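Stinton 900 Instrument Drying Cabinet
For sterile processing departments, day surgery centers and dental clinics

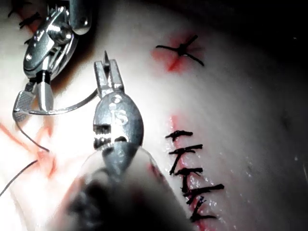 What goes in the cabinet, and what should stay out?
The 900 is made for washed instruments, trays, bowls, tubing and reusable plastic parts that can take warm air. Paper, foam inserts and anything with a battery inside should be kept out of it.

Overview

The Stinton 900 dries cleaned instruments with filtered warm air before inspection and packing. It is a floor-standing cabinet with one glass door, four wire shelves and a hanging rail for tubing. It replaces the Stinton Compact, and it fits through a standard interior door if you take the handle off first.

Air comes in through a filter at the top, passes over the heater and is pushed down both sides of the chamber. Each shelf has its own row of air outlets. The return is at the back, low down, and should not be blocked with a tray standing on end.

The tubing rail has eight connectors that blow air through the inside of the tube as well as around it. Unused connectors close by themselves when nothing is pushed onto them. Two sizes of adapter come with the cabinet. Other sizes are listed under Accessories.

Dimensions and weight

Outside width: 900 mm
Outside depth: 700 mm
Weight, empty, with shelves: 94 kg
Door: single, hinged left or right (state which when ordering)
Shelves: four, stainless steel wire, removable
Feet: four, adjustable, or casters at extra cost

Leave a hand's width clear behind the cabinet for the cord and the rear vent. The top should stay clear as well – it is not a storage shelf, and boxes left there will cover the filter intake.

Finishes

The chamber and shelves are stainless steel. The outside panels are powder coated in white or light gray. A full stainless exterior is available in the Hudulside finish, a fine brushed surface that hides fingerprints better than the standard one. Lead time is longer for Hudulside cabinets.

Controls

There are three preset programs and one open program.

Program A is for metal instruments and trays.
Program B is for mixed loads with plastic parts. It runs cooler and longer.
Program C is for tubing, with most of the air sent to the rail.
The open program lets a supervisor set time and temperature, with a code to lock them.

The display shows chamber temperature and time left. If the door is opened the fan stops and the program waits. It picks up again when the door is shut, unless the door has been open long enough for the chamber to cool, in which case the program starts over.

Loading

Open all hinged instruments before they go in. Put heavy trays on the lower shelves. Bowls go upside down or on their sides, and should not nest. Small parts can go in the mesh basket with the lid closed.

Drying time depends mostly on how wet the load is when it goes in. Tilting trays to drain for a minute or two at the washer makes a real difference to Program A.

Cleaning and filters

Wipe the chamber daily with a damp lint-free cloth and a neutral detergent. Do not use chlorine cleaners or steel wool. The shelves lift out and can go through the washer. The door seal pulls off without tools; check the bottom corners, where lint collects.

The pre-filter is washable. The main filter is not, and should be changed when the filter light comes on, or once a year. Write the date on the label inside the top panel.

Accessories

Extra wire shelf
Mesh basket with lid
Adapter set for narrow tubing
Adapter set for wide tubing
Caster kit (two locking, two plain)
Ashworth stacking rack, for half-size trays
Replacement main filter
Printer module for cycle records

The Ashworth rack takes the place of two shelves. It does not fit the old Compact.

Delivery and setup

Cabinets ship from Kosthorpe on a pallet, curbside unless arranged otherwise. Two people are needed to move the cabinet into place. Check the crate for damage before signing – claims for dents found later are hard to settle with the carrier.

Orders received by noon on Monday go out the same week if the finish is in stock.

Contacts

Sales and quotes: Gemma Crabtree
Parts and filters: Beverley Blackburn
Installation and service: Oda Tveit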